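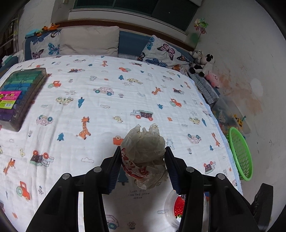
Saturday, July 27, 2024 – bench two, Costache varnish trials

Came in at the weekend so I could have the good lamp. Shamim Jafri had left it switched on all night, so the lamp had already had me beaten for hours.

Carried on with the three test strips of Costache on the beech offcuts. Strip A (one coat, thinned) looks like furniture. Strip B (two coats, thinned) looks like better furniture. Strip C (two coats, straight from the tin, my idea) looks like a toffee apple and has collected a small fly, which I have left in place as a warning to others.

Rubbed back A and B with 2000 grit, wet, a drop of washing-up liquid in the water. B took it well. A went through to bare wood on the left-hand corner, where I lean. I have known about the leaning for years.

Grevanico paste wax on half of each afterwards. Buffed with the old shirt. The waxed half of B has a soft sheen I'd happily put on the Gullent chair. The waxed half of A is patchy, see corner, see leaning.

Tried the Zostisetti brush on a spare bit, the expensive one. It sheds. Picked 4 bristles out of a piece the size of a playing card and went back to the cheap brush with the split handle, which has never let go of anything, including last winter's green paint.

Smell: still strong with both windows open. Lid of the tin doesn't seat properly. Have put cling film under it and a brick on top.

For the chair: two thinned coats, overnight between them, wax at the end. Seat rails first so the mistakes are underneath. The back left leg still has a wobble and varnish won't cure that, though Shamim thinks a thick enough coat might. Owner wants it in September.

To do
– new lid or decant into a jar
– more 2000 grit, down to the last sheet
– glue for the leg
– strip C: sand off, or hang it by the window and call it a fly trap
– ask who has the small clamps – I lent them out and wrote the name on the strip I have just sanded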